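The Trial Kit

The kit from Rotitum came in February, in a box that had been opened once by customs and taped shut again. Parvathi Namboodiri signed for it, carried it up two floors and put it on the kitchen floor, where it stayed through lunch.

She reviewed equipment for a trade newsletter called Fogh. The newsletter had 1,828 subscribers, most of them small firms deciding whether to buy something. She was paid by the piece. The last one had been a floor scrubber.

The leaflet was four pages long. You held the gripper by its handle, worked the trigger, and did ordinary chores with it. The recordings went to Rotitum, and Rotitum sent back a program that would run on your own robot arm. The basic plan covered up to 50 tasks. Dinesh D'Souza, who edited the newsletter, had underlined that part in pen.

"Do the small stuff," he told her on the phone. "Anyone can pick up a mug."

"How small?"

"You cook. Find something."

She started at nine the next morning. The first hour went badly. The handle was made for a bigger hand than hers, and she kept closing the fingers too early. By ten she could lift a spoon and set it down where she wanted it. By eleven she had moved on to the sticks.
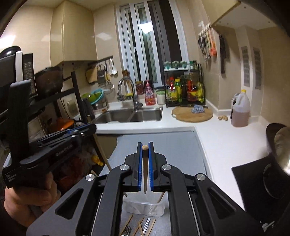 A thin stick held upright between the blue pads, in the kitchen.

The sticks were hard. If she squeezed before the pads were level, the stick turned and pointed at the window. If she came in too high, it tipped over. She wrote this down. She wrote down that her wrist hurt after 20 tries, and that the trigger was smooth all the way through, which she had not expected.

Usha Palaniappan from next door came by to return a dish and stood in the doorway for a while.

"Who is it for?" Usha asked.

"Companies. Carnico wants it for a packing line in Drovbridge."

"My sister packed in Drovbridge. Biscuits."

"Does she still?"

"No. Her hands went." Usha put the dish on the shelf. "Can I try?"

Parvathi gave her the gripper. Usha did not read the leaflet. She brought the fingers down slowly, waited, and closed them, and the stick came up straight. She did it again. On the third try she dropped it and said a word Parvathi had never heard from her.

"You're better than me," Parvathi said.

"I do embroidery. What do they pay?"

"Me, by the article."

"And the person who does this all day?"

Parvathi looked through the leaflet, front and back. There was a price for the kit, a price for the plan and a number for support. She called the number. A man named Cyprian Śliwiński answered, polite and a little out of breath, and said customers normally used their own staff.

"At what rate?" she asked.

"That would be up to the customer."

She thanked him and wrote it down under the note about the trigger. Usha had sat on the stool by then and was working on her twenty-first stick. The soup needed to go on at noon. Parvathi got out the onions and chopped them by hand at the other end of the counter, and let her finish.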